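La tienda de arreglos Rivitz amplía su servicio de ropa oscura y abre un segundo mostrador
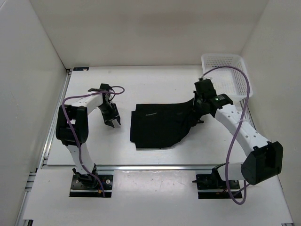

Por Agata Bellini
26 de abril
Lectura: 4 min
Compartido 79 veces

La cadena de arreglos y tintorería Rivitz abrirá en octubre un segundo mostrador en el barrio de Lesevier, dedicado en exclusiva al reteñido y la reparación de prendas negras. El local ocupará los bajos de la antigua mercería Ackroyd, cerrada desde hace tres inviernos, y dará trabajo a seis personas entre costura, tinte y atención al público.

El reteñido de ropa negra era hasta hace poco un servicio secundario en la casa. Se ofrecía a los clientes que traían un abrigo para acortar o una cremallera rota, y casi siempre se hacía fuera, en un taller con el que Rivitz tenía un acuerdo. El año pasado la empresa tiñó 2174 prendas, la mayoría pantalones de algodón, uniformes de hostelería y camisetas. Los plazos se alargaron tanto que en diciembre hubo que dejar de aceptar encargos durante dos semanas.

Italo Costa, encargado de la tienda actual, explica que buena parte de la demanda viene de restaurantes y peluquerías. «Un camarero lava los pantalones cada noche. A los cuatro meses están grises y la tela sigue perfectamente bien», señala. Hasta ahora muchos de esos negocios compraban ropa nueva dos veces al año. Algunos han empezado a mandar los lotes a teñir y a coser de paso los dobladillos y los bolsillos.

El nuevo mostrador recibirá las prendas por la mañana y las devolverá en un plazo de cinco días laborables. Los lotes de empresa tendrán un turno aparte, por la puerta de atrás, para que no se formen colas en la calle. En la tienda de siempre seguirán los arreglos de color, la ropa de fiesta y las cortinas, que no se trasladan.

No todo se puede teñir. El poliéster apenas coge color con los tintes que usa la casa, y las costuras hechas con hilo sintético suelen quedar más claras que el resto de la prenda. Tampoco se admiten piezas con apliques de piel ni abrigos con forro pegado. Cada encargo se revisa en el mostrador antes de aceptarlo y, si hay dudas sobre la composición, se prueba el tinte en un trozo del dobladillo interior. Costa reconoce que esa revisión es la parte que más discusiones provoca -- hay quien trae la chaqueta sin etiqueta y asegura que es lana.

Las tarifas todavía no están cerradas. La empresa adelanta que se cobrará por peso en los lotes y por pieza en los encargos particulares, con un suplemento para la ropa que llegue sin lavar. Los arreglos pequeños, como un botón o un bajo descosido, irán incluidos en el precio del tinte si se piden en el mismo momento.

La reforma del local empezó hace unas semanas. La mercería conservaba los cajones de madera del fondo y un mostrador largo que se va a mantener. Los cajones servirán para guardar hilos y botones. Lo que más ha costado, según la empresa, es la instalación de agua: el edificio tiene tuberías antiguas y ha habido que llevar un desagüe nuevo hasta el patio, con permiso de los demás propietarios. Las cubas de tinte irán en el sótano, con ventilación propia.

Entre los comerciantes de la calle la noticia se ha recibido bien, aunque con alguna reserva por la carga y descarga. La zona solo tiene dos plazas para furgonetas y las comparten ya una frutería, una farmacia y el almacén de papel de Vumia. Rivitz dice que recogerá los lotes antes de las ocho y que no usará la acera para dejar bultos. Los vecinos del primer piso han pedido además que el extractor no funcione por la noche, y la empresa ha aceptado apagarlo a las nueve.

Con la apertura, la cadena quiere recuperar también las clases de zurcido que daba en la trastienda y que suspendió por falta de sitio. Serán por la tarde, en grupos pequeños, y cada alumno llevará su propia ropa. El primer curso se dedicará a remendar codos y rodillas, y el segundo a punto y jerséis. Las inscripciones se harán en la tienda actual, en persona, a partir de septiembre. Quienes se quedaron a medias en el último curso tendrán la plaza guardada sin pagar de nuevo la matrícula.

Durante las obras, los encargos de ropa negra se siguen recogiendo en el local de siempre, con un máximo de tres piezas por cliente. La empresa pide que se vacíen los bolsillos y que se retiren los broches y las insignias, que el baño de tinte puede estropear. Las prendas que no se hayan recogido en tres meses pasarán al almacén, y para retirarlas habrá que presentar el resguardo y avisar con un día de antelación.

2 comentarios
Compartir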